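Jinon cloth set — README and known problems
Version after the correction of Apr 7, 2021

Please read this file before you use the wrist camera part. It has a fault in the gripper signal, and the fault can not be seen from the file names or from the index.

What the set contains
561 episodes of a robot arm picking up and moving pieces of cloth over a table. Each episode has a wrist camera video, the joint positions, the finger opening (commanded and measured) and a text line with the task. The recordings were made in the Dikmont workshop. The software for the arm is called Brastotov and the converter to the final format is called Cho.

What went wrong
In 129 episodes the measured finger opening is not correct. After a strong pull on the cloth, the left finger slipped on its shaft. The encoder is on the motor side, so it did not notice the slip. From this moment the log says "closed" while a gap remains between the tips, and thin cloth can fall out or hang between the fingers without being held.

We found the problem late. The operators saw dropped cloths and wrote them down as bad grasps, which was a reasonable guess, and the success labels were set by hand from the video. So the success labels are good. Only the measured opening is wrong.

Cause
The set screw of the left finger was fastened without thread glue after a change of the pads. The check before each session tested only that the motor reached its two end positions — it did not test where the tips were.

There was also a safety side. In 18 of the affected episodes the arm started its lifting move because the log said the cloth was held, and the force limit did not stop it. No person was inside the marked area and nothing was broken, but the release logic should not trust one sensor alone. Brastotov now asks for the motor current too before it permits the lift.

How to recognize the affected episodes
The file faults.csv lists them by episode number. The column "slip_start" gives the time step where the offset begins. Before this step the values are usable. If the column is empty, the offset was there from the first step.

What we recommend
Do not train a grasp detector on the measured opening of the listed episodes. The commanded opening can be used, also the video and the joint positions. We did not try to repair the values, as the offset grows during some episodes and we have no second measurement to compare with.

If you made a copy before the correction, download faults.csv again. The old list was made with a wrong threshold in Cho and it missed the slow slips. The other files are unchanged. 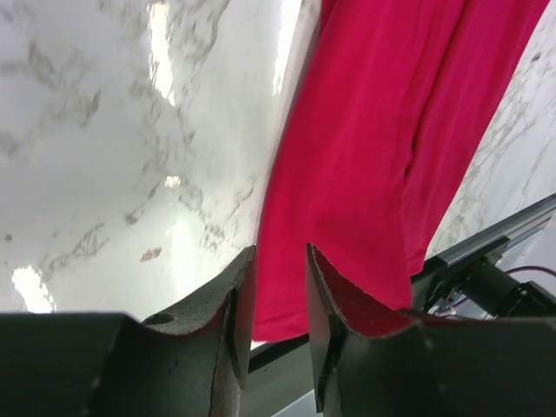 Reports of further faults are welcome. Please give the episode number and the time step, and say which version of Cho you used for reading the files.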